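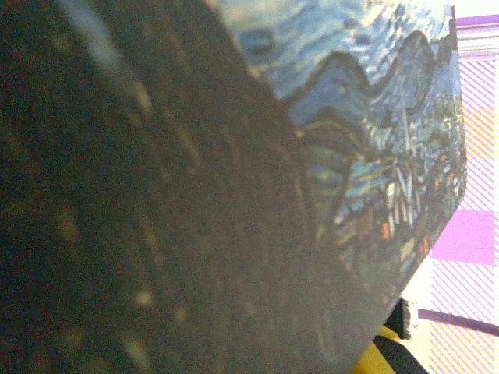 Hi everyone at Prirklow,

February update on the Torala cell, a bit longer than the last one because there was a fair bit of spannering this time. Short version: the arm's running, the wrist camera's back on and holding its position, and I've spent most of what I said I'd spend. Longer version follows, grab a cuppa.

## Where we'd got to

When I last wrote, the Kusuma arm was bolted down and moving but the wrist end was a mess. The camera bracket had worked itself loose again, the cable was being dragged across the elbow every time the arm folded up, and the gripper was closing a touch off centre. I'd been putting up with all three by resetting things each morning, which is fine for a week and then it drives you mad.

So I stopped running jobs altogether and pulled the wrist apart. I know that's a gap in the log and I'd rather tell you up front than have you find it. No runs at all while it was in bits!

## The camera bracket

The old bracket hung off a single screw with a spring washer, and I'd been tightening that screw since spring. The new one came from Drateo and uses two screws and a little locating pin, so it can only go on one way. Lovely bit of gear. I still managed to fit it back to front the first time (the cable exit was pointing at the gripper, whoops) but once it was round the right way it seated with a click and hasn't budged.

I've put a paint mark across each screw head and onto the bracket. If the line's broken, the screw's moved. It goes on the morning check and takes no time at all.

Aiming took longer than fitting. The camera's so close to the work that anything near the lens goes to mush, and a big dark out-of-focus shape can swallow the left half of the view while the thing you care about sits over to the right. We've had the night-sky print in there, the swirly blue one, with the pink and lavender stripes behind it, and it's a good honest target for this sort of fiddling. All those short brushstrokes are either crisp or they aren't. The stripes are good too, thin and close together, and I can tell from them pretty quickly whether I've nudged the focus ring.

I've settled on a bit more tilt than the Drateo sheet suggests. You lose some view straight ahead and gain some down near the fingers. I'm not certain it's the final answer. If the next lot of work is all flat stuff I might wind it back.

## Cable run

This was the job I'd been dreading and it ended up being the nicest part of the month. I took the cable off the elbow completely and ran it along the outside of the forearm in soft loops, hook-and-loop straps only, no zip ties. Zip ties are what chewed up the last one. There's now a service loop at the wrist big enough that you can turn the last joint all the way to either limit without the plug feeling it.

I checked that by jogging each joint to its stops with one hand on the cable, slow speed, other hand on the stop button. Dull work. I'd recommend a podcast, except you do need to hear if something starts creaking.

One thing I'm still not happy with: the strap nearest the base sits over a vent. It isn't blocking it but it's closer than I'd like, so I've ordered a stick-on saddle to shift it across.

## Gripper

Off-centre closing came down to wear in one finger pad and some grit in the slide. I cleaned the slide with a dry brush, wiped it, put on the tiniest smear of grease, and swapped both pads so they'll wear as a pair. Then I homed it and checked the closing point against a 50 mm block. Bang on, and still bang on the next morning, when I half expected it to have wandered off overnight.

The old pads are in a labelled bag if anyone wants to look at them. The wear's all on the tip, which tells me we've been picking things up too shallow. I've dropped the approach height slightly in the job file and we'll see what the new pads look like in a month or so.

## Runs since it went back together

Once the wrist was back on I ran the standard check routine, then let it have a proper go. The controller's counter says 318 cycles since reassembly. I haven't had a camera fault in any of them. I did have the gripper stop mid-close a few times, and every one of those was me: I'd left the force limit down low from testing. Set it back to normal and they went away.

There was also one afternoon when the picture from the wrist kept dropping out and I was convinced I'd wrecked the new cable already. It was the plug at the controller end, not pushed fully home. I felt like a goose. It's now got a screw-lock plug.

## Money

The parts and consumables line for this stage was $3000, and I've used most of it. The bracket and pads were the big items, then the cable, then a scatter of small things like straps, grease, the block and the locking plug. What's left will cover a spare cable, which I'd like to buy now while they're in stock. If you'd prefer I held it over to the next stage, give me a yell before the end of the month and I'll wait.

Receipts are in the shared folder, in order, apart from the straps, which I bought at the hardware shop and paid for out of my own pocket. Don't worry about those.

## Looking after it from here

I've written the checks up on a card that lives beside the controller:

- Paint marks on the camera bracket unbroken
- Cable loops sitting free, no strap slipped
- Lens wiped with the proper cloth (not your sleeve)
- Gripper homed, then closed on the block
- Force limit back at the normal setting
- Focus looked at on something with fine detail before the first job

Pads get looked at monthly. The slide gets brushed out whenever there's grit in it, and after any job with paper or card, because the fluff gets in everywhere.

## What I'd like to do next

First up is the saddle for that base strap. After that I want to sort out the lighting. There's a patch where it goes all pale and washed out on the surface below, just past the lower corner of the print, and I'd like a softer lamp or at least a bit of diffuser over the one we've got. I'll try the cheap option first.

Then it's back to ordinary jobs, with a backup of the settings taken before I touch anything. I lost the tilt value once this month by being clever and I'm not keen to do that again.

Very happy to have anyone out to Torala for a look. Mornings are best, I do the checks at 8 am and you can watch the whole lot before it starts moving in earnest. Bring closed shoes.

Cheers, and thanks again for being patient about the gap in the log.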